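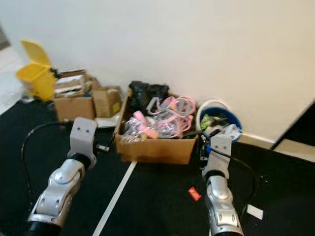

Drikton paints the insides of houses, apartments, small offices and workshops in Bastos and the towns on the east side of the river. Most of the questions we get before a job are the same ones, so we have put the answers on this page. A lot of them are about getting a room ready. A cluttered corner where a white wall meets a black floor, like the one shown here, needs more preparation than painting, and the answers under "Before we arrive" will help with it. If your question is missing, call the office or use the contact form.

Estimates and prices

How do I get an estimate?

Send us the length, width and ceiling height of each room, plus a few photos of the walls. We will reply with a price range. If the range works for you, we visit and give you a fixed written price. The visit takes less than an hour for most homes and is free inside Bastos.

Do you have a minimum charge?

Yes. The smallest job we take is $800, including paint. If you have one small room, think about adding a hallway or a closet to the same visit. The setup time is the same either way.

What would a typical job cost?

A two-bedroom apartment with plain walls, standard ceilings and no repairs comes to $2,660 for walls only, two coats, with our regular paint. Ceilings, doors and trim are priced separately. Dark colors going over light, or light over dark, often need a third coat, and that is listed as its own line on the estimate.

Is there a deposit?

We take $257 to hold your dates. It comes off the final bill. If you cancel more than two weeks before the start, you get it back. Inside two weeks we keep it, but you can move the job once at no charge.

How long is the estimate good for?

The written price holds for 60 days. After that we may need to adjust it if paint prices have changed.

Before we arrive

Do I have to empty the room?

No. We need to reach every wall that is being painted, with enough space for a ladder and one person. In most bedrooms that means moving furniture to the middle. Please take out small things, such as lamps, plants, books and anything on a windowsill. We can move beds, couches and tables with you. We do not move pianos, aquariums, safes or gun cabinets.

What about corners where things pile up?

Please clear corners first. They take the longest, and they are where we find most of the damage: scuffs, old tape, nail holes, cable clips, cracked caulk. If a corner has wiring or equipment that has to stay, tell us at the estimate visit. We can cover it in place and cut in by hand, but we have to plan the time.

Should I wash the walls?

Only in kitchens and bathrooms. Grease and soap film keep paint from sticking. Warm water with a little dish soap, followed by plain water, is enough for most kitchens. Let the walls dry overnight. If you would like us to do the washing, we can add it to the job.

Should I fill nail holes?

Leave them. Filler that has been smeared past the hole shows through flat paint, and sanding it back takes longer than filling the hole in the first place. Pull out any nails and hooks you don't want to keep. If you are putting a picture back in the same spot, leave the hook in and tell us, and we will paint around it.

Do I need to be home?

Someone has to let us in on the first day and walk through the rooms with us. After that it is up to you. Many customers leave a key or a door code.

Masking and floors

How do you protect floors?

Carpet gets plastic film at the edges and canvas over it. Wood and tile get rosin paper with taped seams, and canvas on the paths we walk most. On stairs we use canvas only, since paper slides.

My floor is very dark. Will paint drips show?

They show more on black than on anything else, white drips in particular. On dark floors we run a second strip of tape along the baseboard and wipe down the floor at the end of each day. Fresh latex comes up with a damp rag. Once it has dried on a matte black floor it can leave a dull mark even after the paint itself is gone, so we check before we leave and not the next morning.

What kind of tape do you use?

Regular white or cream masking tape for holding paper and film, and for marking out areas that will not be painted against. For a clean paint line we use a low-tack painter's tape. The two are not the same. Regular masking tape is cheap and holds well, but paint can creep under it, and if it stays down for weeks the glue may stay behind.

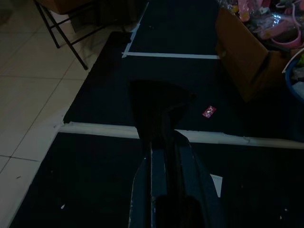 White masking tape dividing a black surface into sections.

How long can tape stay on?

Regular masking tape should come off within a day or two, sooner in direct sun. Painter's tape varies, so read the inside of the roll. If you are taping a room yourself before we come, please do it no earlier than the evening before.

How do I get old tape off?

Pull slowly, back over itself, at a low angle. If it tears, warm it with a hair dryer on the low setting and try again. For leftover glue on a hard surface, use a plastic scraper and then a little mineral spirits on a rag, after testing a hidden spot. Do not use mineral spirits on rubber flooring. On cloth, try the sticky side of a fresh piece of tape pressed down and lifted a few times.

Can you paint stripes or blocks of color?

Yes. We mark the layout with tape and ask you to look at it before any paint goes on. It is easy to change a line at that point. Stripes narrower than two inches cost more per foot.

Can you paint a floor?

We paint concrete floors in basements and workshops, and wood floors that are already painted. We don't paint over laminate, vinyl or tile. A painted floor needs a full day before you walk on it in socks and a week before furniture goes back. Ask us about black and other dark colors first. They look good when clean but show dust, and every scrap of paper or lint stands out.

Paint and color

What paint do you use?

Our regular wall paint is Prunuson Interior, in flat or eggshell. For doors, baseboards and window trim we use Cuvwood, a water-based enamel that dries hard and can be scrubbed. Both are low odor. If you prefer another brand you can buy it yourself, and we will take our paint cost off the price.

Which sheen should I pick?

Flat hides bumps and patches and is good for ceilings and living rooms. Eggshell wipes clean more easily and is what most people choose for halls and kids' rooms. Satin is for bathrooms and kitchens. The shinier the paint, the more you will see every flaw in the wall.

Which white is best?

There is no single answer. Whites pick up color from whatever is near them. A cool white beside a dark floor can look blue in the evening, and a warm white can look yellow under older bulbs. We will brush two sample squares on your wall at no charge. Look at them in the morning and again after dark before you decide. More than two samples are $15 each.

Can you match a color I already have?

Usually. Bring us a chip at least the size of a quarter, or let us cut one from behind a switch plate. Matches for touch-ups are harder, as paint fades and picks up dirt. On a wall more than three years old, plan on repainting corner to corner.

During the job

What hours do you work?

We start at 8 a.m. and stop by 4:30 p.m. In apartment buildings we follow the building's rules.

Can I sleep in a room the same day?

With our regular paint, yes, if the windows can be open for a few hours. Cuvwood has a stronger smell for the first night. People who are sensitive to odors may want to use another room.

What about pets?

Please keep them in a part of the house we are not using. Cats walk along wet windowsills. Birds should be moved out of the home until the next day.

Do you work in winter?

Yes, all year. Rooms have to be kept at 55 degrees or warmer while the paint dries. November fills up early with people getting ready for holiday guests, so book that month well ahead.

After the job

What do you leave behind?

Leftover paint in labeled cans, one label for each room with the color, sheen and date. We take away our tape, paper, film and empty cans.

When can I hang things back up?

Wait two days for light frames. Wait a week before you lean anything against the wall or stick on adhesive hooks. Trim should be left alone for three days, and doors may feel a little tacky where they meet the frame. Leave them open at night until that stops.

What if I find a missed spot?

Mark it with a small piece of painter's tape and let us know within 30 days. We come back once, free, and fix everything on the list in one visit.

How do I pay?

By check, card or bank transfer when the work is finished and you have walked through it with us. Card payments over $1,000 have a 2 percent fee. We send the receipt and the paint list by email.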